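The Fold Standard

Rule 12 was the problem. Rule 12 said hands off the garment until it lies flat. It didn't say how flat.

I had the printout on my knee, 50 pages, coffee ring on the cover. Oston Textile Handling, Working Rules. Penrose wanted it signed by September and I was the one with the pen. Night shift at Stondadmont, radiator ticking, nothing to eat.

Green shirt. Always the green shirt, it showed up best on the white.
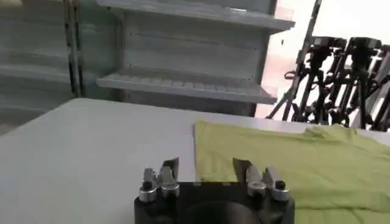 Draltar came over the speaker from upstairs, asking wether flat meant flat to a person or flat to a machine, because the rule ought to say which, and if it meant a person then which person.

I said I'd write it down. I did write it down. In the margin, next to the other ones.

You have to understand how the rules got made. Somebody tore a seam once, so there was a rule about pulling. Somebody reached in while the arms were live, so Rule 1, which is the only one I'd die for. Arms still, light off, then your hand. The rest came in sideways. Emails. Arguments. By the time I got hired there were 90 of them and half said the opposite of the other half.

Start from the same spot every time. Rule 8. Then Rule 31 – vary the start or you learn nothing. I asked for a ruling on that and got back one word, both.

So run 668 was a both kind of run.

"One hand holds, one hand waits," I read out loud, to the room. Rule 40. The waiting hand stays open and stays clear. No grabbing till the other one's settled.

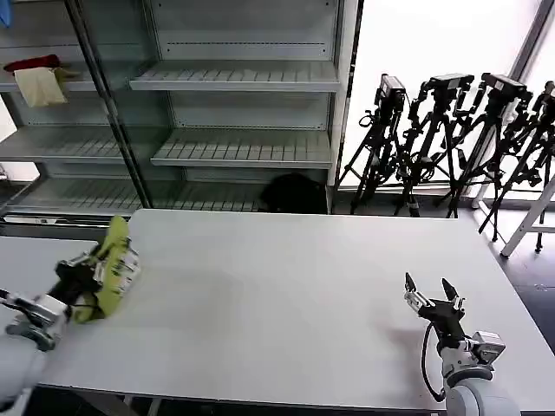
I liked Rule 40. Didn't know who wrote it. My mother folded sheets that way, across the yard from my aunt, one of them gripping and the other just standing there with her hands ready. She never had it in writing.

Draltar again. Was I logging the wrinkles.

Was I supposed to?

Long quiet. Then, there should be a rule.

I turned to the last page, the blank one. Wrote: Flat means you'd stop smoothing it if it was yours. Crossed out was, put were. Put was back.

No number on it yet. I pushed the stop, waited for teh light, waited a bit more. Rule 1. Got up and went around to the shirt. 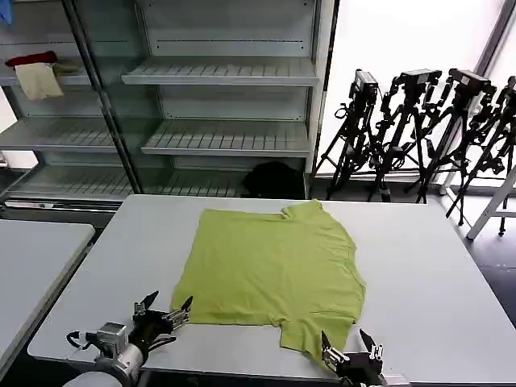 The green shirt, laid flat, creases and all.

"Is that flat?" the speaker said.

I had my hand out over the collar. I told it to give me a minute.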